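# Ballov Wrist Tracking Set

For demonstration recording by hand. Supplied by Zatbridge.

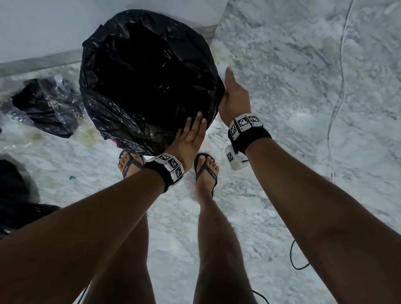

The Ballov Wrist Tracking Set records the position and angle of both wrists while a person carries out a task in the ordinary way. It is intended for teams that teach manipulation skills to robots from human demonstrations and wish to collect them in homes and workplaces. Each wrist carries a black strap fitted with white modules, and the square black-and-white markers on those modules are read by a head-worn camera. The fingers stay uncovered, so the wearer can grip the rim of a garbage bag with one hand and press the other flat against its side, as in normal housework. Soft and shiny materials of this kind are difficult to handle through a remote-control arm, and customers frequently request them.

## Supplied items

- 2 wrist straps, left and right, with marker modules fitted
- 3 spare marker modules
- 1 printed calibration sheet
- 1 license for Drulteo recording software

The head-worn camera and the recording computer are ordered separately.

## Ordering details

| Item | Detail |
|---|---|
| Catalog number | 1971 |
| Weight of complete set | 280 g |
| Strap closure | Hook and loop |
| Wearing position | Directly below the hand, over bare skin or a thin sleeve |

## Use

Straps should be fastened firmly enough that the modules do not turn on the wrist. Calibration is required at the start of each session and whenever a strap has been removed. The operator holds each wrist in turn over the calibration sheet until Drulteo confirms the reading.

Short losses of tracking are marked in the recording. They occur most often when one forearm crosses in front of the other or when a wrist passes behind a large object. Users may keep, trim or discard the affected section during review.

Marker faces may be wiped with a damp cloth. Solvents must not be used. A scratched or bent module should be replaced before further recording.

## Compatibility

Recordings may be exported for use with the Tetteh two-arm platform. Finger positions are not measured by this set. Customers who require them should request the Ballov glove data sheet.

Orders and requests for quotation are handled by the Zatbridge sales office.

Page revised 10 September 2026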